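## 4. Your first practice chore

Okay, Sarnesano is installed, the viewer opens, and you've got a gripper you can drive around. Now you probably want it to tidy something! So did I. Before we start, let me answer the question I get in every single email: can it do your chores yet? Some of them, slowly, in simulation, if you set things up kindly. I wouldn't hand it my kitchen.

### 4.1 Get the gripper ready

1. Open the chore menu and load **Put Away, Single Object**. Leave the clutter setting off for now (I know, I know, real homes are nothing but clutter).
2. Switch to the wrist view. You'll be looking over the back of the gripper toward the fingertips, and that's where you'll do most of your work.
3. Press **Open** and wait for the jaws to stop before you touch anything else.
4. Drive the gripper along the floor in small steps. Keep the step size at 30 until you have a feel for it.
5. Stop short of the wall and check both fingers. The housing is much wider than the fingers, and it's easy to forget that when you're staring at the tips.
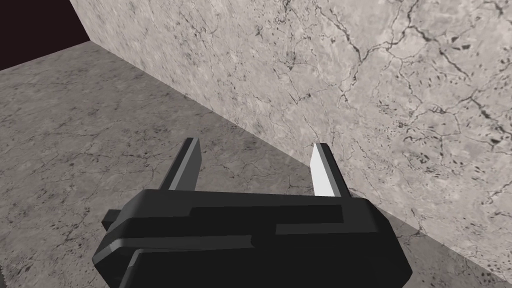
*Fig. 4-1. Jaws open, nothing between them, wall close by on the right.*

**Caution:** Walls are where beginners lose their afternoon. If a finger touches one, the contact solver pushes back hard and the whole arm can shudder. Back out the way you came in. Please don't try to twist free!

**Note:** The marble texture is only paint as far as the physics goes. Swapping it for tile or carpet changes what you see and leaves the friction alone, so set friction by hand on the Surfaces tab if your chore depends on it.

### 4.2 Line up with an object

Boxes are easy. Pretty much any two-finger gripper can manage a box, and I'd say that part of housework is close to solved. The trouble starts with stuff shaped like the things people really own, with a big round top on a skinny neck, say, or a curve where you'd hoped for a flat side.

1. Load the object and pick the wood tabletop.
2. Find the narrowest part you can reach. On a long tapering neck, that's usually down toward the tip.
3. Bring the fingers up on either side and leave a gap on both. It doesn't have to be perfectly even, but if the neck sits much closer to one finger, that finger will touch first and shove the object sideways.
4. Nudge across until you're happy, then save the pose. I name mine after the chore plus a number, so I have one called *shelf-43* and no memory of what the other shelves were.
5. Close at low force. Raise it a notch at a time.

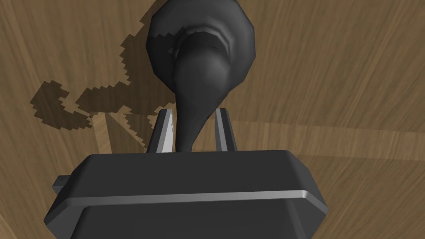 Ansel Gallagher wrote to me that holding a thing by its thin end is exactly where he stops believing in household robots, because a person would feel the heavy side start to swing and shift their grip without thinking, and two stiff fingers can't. He'd let one sort bolts on a shop floor tomorrow, but he wouldn't let it near his dishes.

I think he's right about the dishes, for now. You can get partway there by turning on **Slip Watch**, which stops the lift when the object starts rotating in the jaws.

**Note:** If shadows on the wood look blocky, raise the shadow resolution in Display. It's cosmetic, and your grasp won't care.

### 4.3 Lift and put away

1. Lift straight up, slowly.
2. Pause at the top and look again before you travel.
3. Lower onto the target, open the jaws, and back off along the line you came in on.

If the object drops, press **Reset** and go back to your saved pose in 4.2. Mine dropped plenty.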